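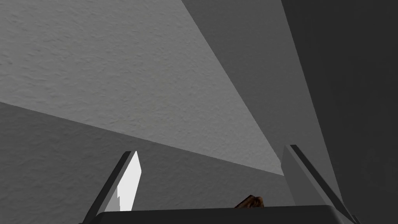 Fig. 1. Simulated wrist view, looking out between the two fingers. The small brown object is just showing over the rim of the gripper base.

Handout 4: training in simulation and what carries over

Right, this one goes with the lecture on sim-to-real, and I've written it up more or less the way I said it, so forgive the rambling. If you missed the session, read the first two sections before the lab, otherwise the Drokitz scripts will make no sense at all.

Keep Fig. 1 next to you as you read. I like it because it is such a poor view by human standards. Nearly everything in it is grey! There's a big pale surface with a bit of grain to it, a smoother one below, a dark one off to the right, and then the fingers, one lit up almost white on its inner face and the other much dimmer. The only bit of colour is that patch of brown, and half of that is hidden. Now ask yourself what a policy would learn if every training picture looked like this one.

What we want from the policy

The policy takes in a wrist image and the joint readings, and gives back a small change in gripper pose plus an open/close value. That's all. There's no map of the room and no list of objects. Some of you asked why we don't feed it the true object position, seeing as the simulator knows it perfectly well. You can, and we do, but only for the teacher (next section). The student has to manage with pixels, as the real arm will have to.

Teacher and student

We train in two stages. The teacher gets the full state from the simulator and learns by reinforcement, which is fairly quick as it never has to look at anything. Then the student watches what the teacher would have done in each state and copies it from images. The important bit, and the bit people leave out of their lab reports, is that the student drives during the second stage. If the teacher drives, the student only sees tidy approaches and has no idea what to do once it has drifted off to one side. Let the student make its own mess and have the teacher label it.

We used 2,000 simulated scenes for the student. The first time I ran this I used 600 and the thing looked fine on the training scenes and then went hunting for corners in the test ones. My guess is that it had latched on to the long straight edges where surfaces meet. Look at the figure again and see how strongly they all run towards one spot, just above the tip of the right finger. If an edge like that happens to sit in the same place whenever the object is near, it's a much easier clue than a scrap of brown.

Randomising things

So we shake everything up. In the Seixas config you'll find ranges for:

surface shade and grain
light direction and strength
camera tilt on the wrist mount
object size, shape and colour
starting pose of the arm

Please don't just turn them all up to the top! I know it's tempting. Light strength is the one that catches people out. Too narrow, and the student learns that the left finger is always the bright one. Too wide, and half your images are black mush and the loss sits there doing nothing. Change one range at a time and write down what you changed.

Camera tilt matters more than I expected. We had it fixed in January and lost a fortnight to a mount that was a couple of degrees off.

The hidden object problem

Close to the grasp, the base of the gripper covers part of the thing you're trying to pick up. You can see the start of it in Fig. 1. For those last few steps the current image may hold very little, so the student needs some sort of memory. We stack the last 4 frames, which is crude and cheap. A recurrent network does slightly better in simulation and is a pain to train, and on the Zaveck arm I couldn't tell the two apart.

Results so far

On the real arm we ran 80 grasps for each version, same objects, same bench. The randomised student with stacked frames came out well ahead of the plain one. The single-frame student did well on the approach and then tended to close early. I'm keeping the full table back until you've handed in your own runs, as last year I got a suspicious number of reports with my numbers in them.

I wouldn't lean on the small differences. With runs this size, a gap of two or three grasps means very little, and if you write that one method "beats" another on that basis I will put a red ring round it.

For the lab

Copy the Stemanell folder to your own space, don't run it from the shared drive.
Train the student twice, once with light randomised and once with it fixed.
Save wrist images from ten failed grasps in each case and sort them by what you think went wrong.
One page of writing, plots extra.

A full training run takes about six hours on the lab machines, so start it the night before. The reading list is on the course page and the teacher weights are already in the folder, so you don't need to train that part yourselves.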